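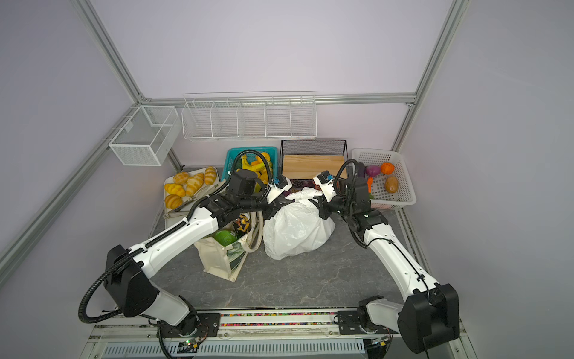 The white wire rack on the back wall, with the mesh basket to the left.

Batura wire wall rack, five compartments
Reviewed by Jolien Geerts

I bought this rack in October to get small things up off the worktop. It is one long piece of white wire split into five open compartments. The box says 665 mm, but mine measures 600 between the fixings, so check before you drill.

Fitting took me under an hour. The screws supplied were too short for my wall and I used my own. Once up, it sits level and doesn't rattle.

I keep packets and tea towels in it. Anything narrow tips over, and a bottle needs something beside it. Tall things still have to stay below, and bread rolls are better off in a tray.

The mesh box basket is sold separately. It has a single divider and clips on to a post, so no drilling. I like it more than the rack and would buy a second.

Wipes clean with a damp cloth. No rust so far.

Four out of five. One off for the screws.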